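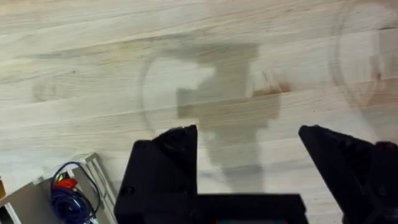 Akua Antwi told me to oil it every Sunday for a month and then forget about it. I asked her about butcher block because I've been dreaming of a pale wood table ever since my old one gave up, and she had a lot to say (she'd already finished her coffee before I got my notebook open!).

"People baby it for the first week and then they put a wet pot down and cry," she said. "It's wood. It gets marks. You sand it, you oil it, you eat dinner."

She's been making tables at Agyeman for years now, long strips glued side by side, and I wanted to know how she feels about knots. Some customers send boards back over them. Akua puts them near one side if she can, where a hand might find them. "I had a man ask me to fill one with something clear so it would be smooth. Fine, I did it. Then he called and said he missed the bump."

We got onto clear glassware, which I love on light wood and she can't stand. "You can't see it! You reach for the salt and over it goes." I told her I think it looks so pretty when the sun comes through, and she gave me a look and said she has swept up plenty of pretty.

Then the seams. I'd always thought you were supposed to hide them completely, but she likes a faint line. She picks the strips for color first, cream next to tan, and moves them back and forth on the floor until her knees hurt. One top last October had 50 strips in it and she laid it out 4 times before she reached for the glue.

And what does she eat at, at home? I had to ask. She laughed so hard.

"A folding table," she said. "Ekow keeps asking when ours is coming. I tell him he's on the list, right behind you."

So I guess I'm on the list!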